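Dilthorpe Cinema Member Services
Ticket 356 – Film reviews missing from member page
Opened: Oct 13, 2025
Reported by: Cremilda Furtado
Assigned to: Rangi Ormsby
Status: Resolved

The member reports that her review of the drama "Siqueira" does not appear on the film's page. Her star rating is shown, but the written text is absent. The review was submitted through the member website and a confirmation message was received. 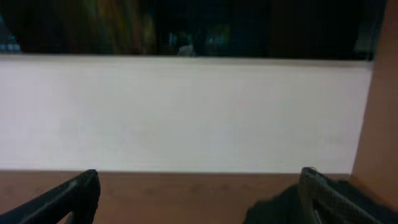 Was the review removed by a moderator?
The moderation record shows no removal. The text was placed on hold by the spoiler filter and was never passed to a reviewer.

Entry by R. Ormsby: The filter was found to be matching the film's title against its own list of character names. Any review that mentioned the title more than 2 times was held. A search of the hold queue located 86 reviews of the same film in the same condition. The matter was referred to Lena Baran in Web Services, who corrected the list and released the held reviews.

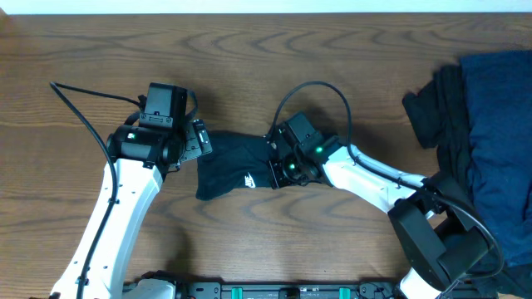 Will the review keep its original date?
Released reviews carry the date on which they were first submitted. Their place in the "Most Recent" list is set by that same date.

Entry by L. Baran: The member's review now displays in full, with her rating of 5 stars – no text was lost. Titles in the April retrospective have been checked against the revised list and no further matches were found.

The member confirmed by e-mail that the page is correct. Ticket closed.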